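Novar Parallel Gripper, Two-Arm Set

Catalog > Bench Robotics > Grippers and Wrist Units > Novar
Sold by Utura, Orudville
Price: $1,986 per set
Availability: in stock, ships from Orudville
Page last changed: 3 Sep 2018

What you get

Left and right gripper, each with drive motor and wrist flange
Finger set fitted to each gripper
White wrist bracket for a small camera module, left and right
Camera cable with blue connector, left and right
Corrugated conduit and white zip ties
Round green wrist stickers
Mounting screws and hex key

Arms, mounting plates, rail, camera modules and controller are sold separately. If you already own a Novar bench cell, the set bolts on without changes to the wiring.

Overview

The Novar set is made for light bench work with a pair of small arms: picking up, holding, handing over and turning everyday objects. Both grippers use the same motor and the same finger mount, so a worn finger can be moved from one side to the other until a new one arrives. Maximum opening is 90 mm. The fingers close in parallel and the closing force is set in software.

We recommend the set to labs that are comparing grippers on soft or awkward items. For boxes and blocks almost any two-finger gripper will do, and our single-motor model costs a good deal less. The differences show up with objects that fold, swing or carry a cable.

Bench comparison: headphones with cables

Our standard test for this class of gripper uses over-ear headphones. A headset is light, but the cups turn on their joints and the band is curved, so a grip that looks good at first can slip when the cups swing. The cable makes it harder. It can hang under the object, catch on a finger or get pulled across the table when the arm moves.

We ran 181 attempts with the Novar set and the same number with the older Utura wedge gripper. Arms, cameras and controller stayed the same for both, and the operator worked the arms by leader control. An attempt counted as good if the headset was lifted and put back without being dropped and without the cable being trapped in a joint.

The Novar fingers did better on the headband. On the ear cups there was little between the two, and the wedge gripper was slightly faster because its fingers have less distance to travel. Neither was good at picking up a single strand of cable lying flat on a hard surface.
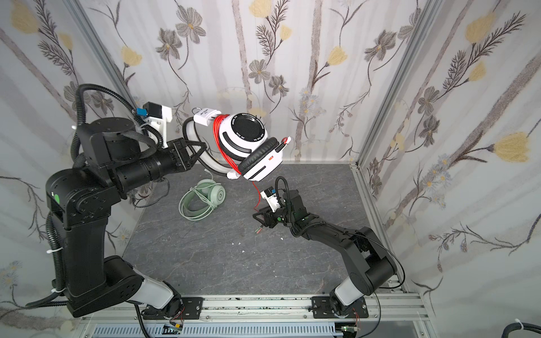 Left gripper closed on the headband of the white and black headset.
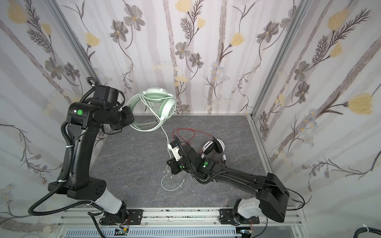
Mint-green pair raised in the left gripper, right gripper low beside the cable.

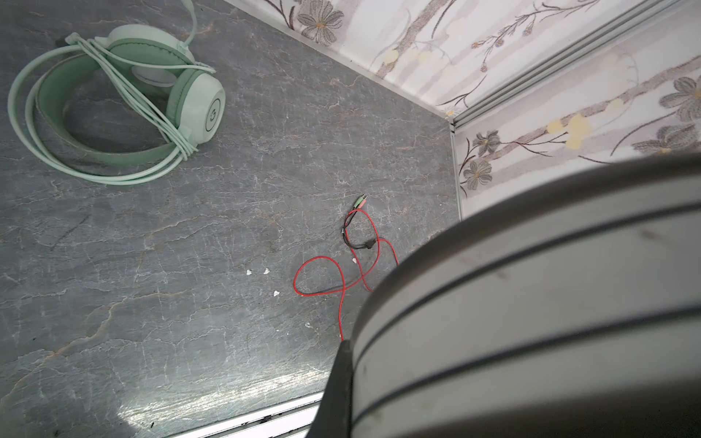 Wrist camera view, with the gripper finger at lower right.

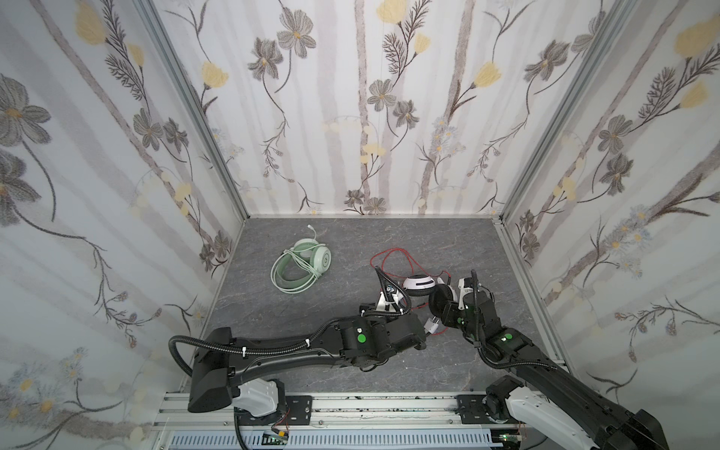
Both grippers at the second headset.

Jong-dae Song wrote to us from Villanueva that the wrist view mattered more than the fingers in his own tests. With the overhead camera alone he kept closing on the cable instead of the band, and after adding a wrist camera to each arm he went back to the wedge gripper and got results he was happy with. He would like to see the bracket sold separately.

We agree with part of that. The bracket can be ordered as a spare, and it fits the wedge gripper with the longer screws. Please mention which gripper you have when you order. We still found the Novar fingers easier to use on curved bands with the same cameras fitted, but anyone on a small budget should try the camera first.

Choosing a camera position

The bracket puts the camera above the gripper, looking down along the finger. Part of the image will always be taken up by the finger itself, and it will be out of focus at that distance. Tilt the camera until you can see the tip and the area just ahead of it. A fixed camera over the table is still needed for two-arm work, as the wrist views lose sight of the other arm during a handover.

Glossy table surfaces give glare in the wrist image. Move the light before you change the exposure.

Fitting

Switch off the controller. Remove the old gripper and keep its screws. Seat the flange on the wrist, start all screws by hand, then tighten them crosswise. Route the conduit over the wrist with enough slack for a full turn and fasten it to the link with the zip ties. Run the homing routine with nothing between the fingers.

Known limits

Not sealed against dust or liquids
Not suited to hot objects
Flat cable on a hard table needs a second arm or an edge to pull against
Units shipped before February need a firmware update for force control

Returns

Unused sets can be returned to Orudville in the original packing. Fingers are wear parts and can't be returned once fitted. For a loan set, write to the Utura sales desk and tell us which arms and controller you use.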